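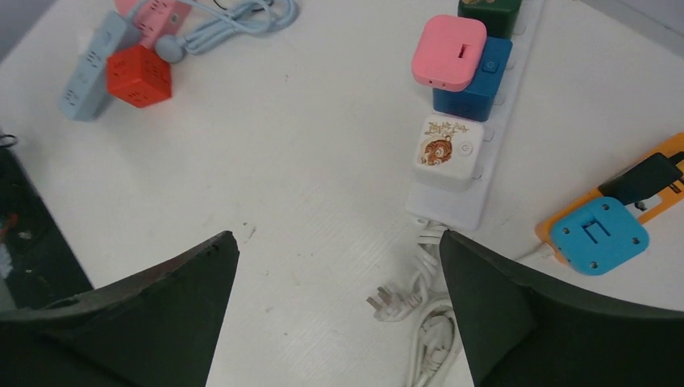 Cords and adapters: drop-off and sorting

The Bristgate repair table is taking power strips, plug adapters and chargers again through the end of October. Last year Grendinby residents brought in 400 pieces, and most of them went back out to people who needed one.

Please bring strips with their own cable attached. Cube adapters can come plugged into the strip or separate -- we take them off and test each one by itself either way. Color and age don't matter. Cracked housings, scorched sockets and bent prongs go straight to the recycling bin, so you can save yourself the trip if yours looks like that.

Kipchumba Masanja runs the testing on the second floor of the Atallah Building, room 38. Anything that passes gets a paper tag with the date and goes on the shelf by the door. Take what you need, limit four per household.

A reminder from the sorting crew: don't tape cords into bundles. The glue stays on the cable and takes a long time to clean off. A loose coil is fine, or a twist tie if you have one. Phone chargers go in the small tray at the end of the table.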